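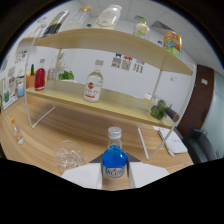
O protocolo de recolha da Niltell cabe numa folha e meia. Define o objeto a manipular, o ponto de partida, o ponto de chegada e o que invalida uma gravação. O resto – a ordem dos frascos, a posição dos copos, o que fica em cima e o que fica em baixo – é deixado deliberadamente variável, dentro de limites que a equipa revê todos os meses.

O objetivo é treinar uma política de manipulação por imitação. O operador segura uma pinça manual de dois dedos, com a câmara montada na própria pinça, e executa a tarefa à velocidade a que a faria com a mão. Cada execução é um episódio. O sistema recebe a sequência de imagens, a trajetória da pinça e a abertura dos dedos, e aprende a prever a ação seguinte a partir do que a câmara vê.

A estante de dois níveis foi escolhida como cenário de referência por obrigar a dois tipos de aproximação. Na tábua de cima, a pinça pode chegar de frente ou ligeiramente por cima. Na de baixo, a tábua superior limita a altura disponível e o punho tem de entrar quase na horizontal. Um modelo treinado só com o primeiro caso tende a repetir o mesmo ângulo no segundo e a bater na tábua.

O vidro transparente é o material mais difícil. O contorno confunde-se com a madeira da mesa e os reflexos mudam com o movimento da câmara. Por essa razão, o protocolo pede que haja recipientes transparentes perto do objeto-alvo numa parte fixa dos episódios, mesmo quando não são eles que se agarram.
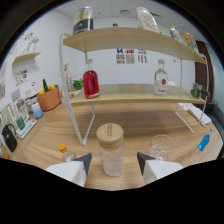

Bilal Abu Hammour discorda da proporção. Defende que a Niltell grava demasiados episódios com a mesa cheia e poucos com dois ou três objetos, e que um modelo exposto sempre à desordem aprende a usar os vizinhos como referência de posição. Retirados os vizinhos, a aproximação perde precisão. A proposta dele é um currículo em que a densidade da mesa sobe de lote para lote, com avaliação separada em cada patamar.

A objeção foi testada em parte. No lote Pukville, de 300 episódios, a disposição dos objetos mudava a cada 10 gravações, e a quantidade de objetos mudava também. O lote anterior, Deák, mantinha a quantidade e alterava apenas as posições. A comparação entre os dois ainda não está fechada, porque os operadores não foram os mesmos e o estilo de cada um deixa marca nos dados: há quem pare antes de fechar os dedos e quem os feche em movimento.

Frascos pequenos expõem essa diferença. A margem lateral é curta e um fecho antecipado empurra o frasco antes de o prender. 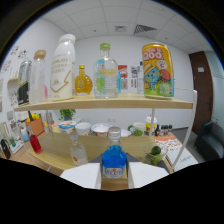 Frasco de líquido azul entre os dedos da pinça, junto à tábua inferior da estante.

A lente de grande angular é uma escolha com custos. Mantém no campo de visão os dedos, o objeto e quase toda a estante, o que dispensa uma segunda câmara fixa. Em troca, as tábuas aparecem curvas e a resolução nas margens é baixa. A Niltell não corrige a distorção antes do treino. A imagem entra na rede tal como sai da lente, com a condição de que a mesma ótica seja usada depois no robô.

Após a gravação, cada episódio passa pelo Grorkell, o programa interno de triagem. São eliminadas as sequências em que o seguimento da pose se perde, aquelas em que a mão do operador tapa a lente e as que têm pausas longas a meio do gesto. Do último lote saíram 41 episódios por perda de pose, quase todos com movimentos bruscos junto à parede. 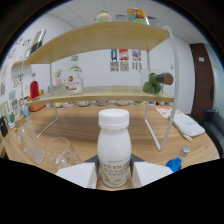
MÉTODO | DADOS DE TREINO

A triagem automática não avalia a qualidade da preensão. Essa parte continua a ser feita por visualização, com três etiquetas: válido, válido com correção, rejeitado. A segunda é a mais discutida. Inclui os episódios em que o operador falha a primeira tentativa, recua e volta a agarrar. Durante muito tempo foram descartados. Hoje são conservados e marcados, para que o modelo disponha de exemplos de recuperação.

O conjunto completo tem mais de 1000 episódios válidos. A próxima série, prevista para dezembro, mantém a estante e acrescenta recipientes deitados como objeto-alvo, caso em que a pinça tem de rodar antes de fechar. O protocolo para essa série está em revisão e falta fixar o critério de chegada: se o recipiente deve ficar de pé na tábua ou se basta que fique estável.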